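Sports Reporting, Unit 4: Writing the Game Story
Handout for the Fri 25 October meeting

Read this before class and bring it with you. We will use the Lumstead at Grondport hockey game as our working text. The play-by-play sheet and both coaches' quotes are in the course folder.

What a game story has to do

A game story tells a reader who won, by how much, and how. Most readers will stop after the second paragraph, so the result, the score and the deciding play go at the top. A reader who saw the game wants to know what it meant. A reader who missed it wants to know what happened. You are writing for both.

The lead

Keep the lead to one sentence if you can. Name the winner, the loser, the score and the main event. Put the winning score first even if the winning team was on the road.

Weak: Grondport and Lumstead met in a hockey game that had plenty of excitement for the fans.

Better: Grondport scored twice in the last period to beat Lumstead 4-3 and end a losing streak at home.

The weak version could be written before the game. Check your own lead for that.

The second paragraph

Go straight to the play that decided the game. Give the time, the pass, the shot and where it went. Use verbs a fan would use. "Fired," "tipped" and "cleared" are fine. "Unleashed" and "rocketed" are usually too much, and two of them in one story is always too much.

After that you may go back and tell the rest. You don't need to go in order. A first-period goal that didn't affect the outcome can wait until near the end, or be left to the box score.

Breaks between periods are when you write. Have a running version of the story done by the second break, with a gap at the top for the lead. Eat before the game or at the first break.

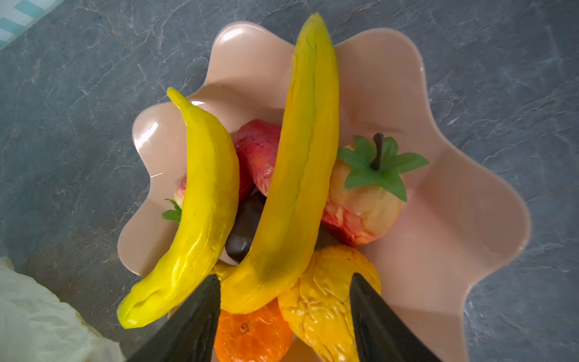
Artificial fruit in a scalloped bowl.

Numbers

Spell out numbers under ten in running text, but use figures for scores, times and ages. Shots on goal, saves and power plays belong in the story only when they explain something. If a goalie faced few shots and still lost, say so. If the shot totals were even, leave them out.

Give attendance once, low in the story. The announced crowd at Grondport was 523. Write "announced" if you have no way to check it. Don't write "packed" unless you were there and saw no empty seats.

Quotes

Use a quote when the speaker knows something you don't: why the line was changed, what the goalie saw, how the injured player is doing. "We played hard" tells the reader nothing. Two good quotes are enough for a story of this length. Don't repeat in your own words what the quote is about to say.

Common errors in the last set of drafts

Team names treated as plural in one line and singular in the next. Our style is singular for the city and plural for the nickname: Yeom has lost, the players have lost.

Overtime goals with no time given.

Assists credited to the wrong player. Check the official sheet after the final horn, as scorers often change an assist late.

Opinion in the news copy. "Deserved to win" is for a column.

Assignment

Write the Lumstead at Grondport game as a story of about a page. Then write a second lead for the same game as it would run in the Lumstead paper. The facts stay the same, but the order may change. Hand in both, with the play-by-play sheet marked to show which events you used.

For next time, read the chapter on tournament coverage and look over the Prarance results in the folder. Yeom played there in May and the bracket is attached.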